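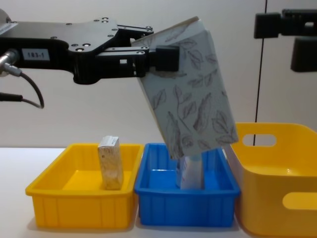 How many trays do you need to keep a bathroom shelf in order? Three, if one of them is deeper than the others.

I got to that number slowly. When I moved into the apartment on Bretirholm I had a single big drawer for everything, and every morning I dug through it for the toothpaste. Then I bought a set of drawer dividers, which were too short for the drawer and slid around. After that I went to small open trays and I've stayed with them.

The way I use them now is simple. Yellow shallow tray on the left, blue tray in the middle, deep yellow basket on the right. The shallow one gets flat things and small things: tweezers, nail clippers, the comb, bandages. The blue one gets anything still in its carton. The deep basket gets bottles and whatever would fall over.

I know a lot of people take everything out of the box as soon as they get home. I used to. The problem is that I would end up with a tube of something and no idea how often I was supposed to use it, or when it expired. Now the carton stays until the product is finished. It takes up more room, but I can read the directions.

Tall cartons are the awkward ones. A white one with leaves and branches drawn on it in gray is nice enough to leave out, but if you stand it up in a shallow tray it goes over the first time you reach past it. I lay those down. Put the bottom end in first, let the carton lean, then lower the top. If you drop it in flat from above it catches on the rim, and if the flap is weak it pops open.

Things I've changed since last year:

- I stopped lining the trays with paper towel. It bunched up in the corners and I was replacing it all the time. Now I wash the trays in the sink with dish soap.
- I stopped labeling them. The colors are enough. I had labels from a roll of Vandard tape and they peeled off within 2 weeks.
- I moved the cotton swabs out of the basket. They kept tipping out of their box and ending up under the bottles.
- I keep one spare of each thing and no more. The spares live in the hall closet.

The trays cost me 4 dollars each at Hiltau, the discount place by the bus station. They had them in green too. I've seen the same sort of thing at Magsi for more money, and the plastic didn't feel any thicker to me. The deep basket came from there because Hiltau was out of them.

Measure your shelf first. Mine is 13 inches deep, and the first basket I brought home stuck out over the front enough that the cabinet door wouldn't close. I returned that one. The one I have now fits with a little room behind it, and that's where the hairbrush ended up, although I hadn't planned it.

For sorting, I take everything to a table. Doing it at the shelf doesn't work for me because I just push things around. A white table is good for this. You can see every loose cap and hair tie on it, and it shows you how dusty the bottoms of the bottles have gotten. I set the trays down in the same order they'll have on the shelf and fill them from there, so that carrying them back is the only thing left. The whole job takes around 20 minutes, longer if I start reading expiration dates.

I did throw out a fair amount in January. Two sunscreens, a cough syrup with an inch left in it, and a hair product I bought on vacation and never opened. The cough syrup went to the pharmacy drop box. The hair product I should have given away while it was still good.

Next is the cabinet under the sink, which has a pipe right through the middle of it. I don't think the trays will work down there. I may try one narrow bin on each side of the pipe and leave the space in between for the bucket.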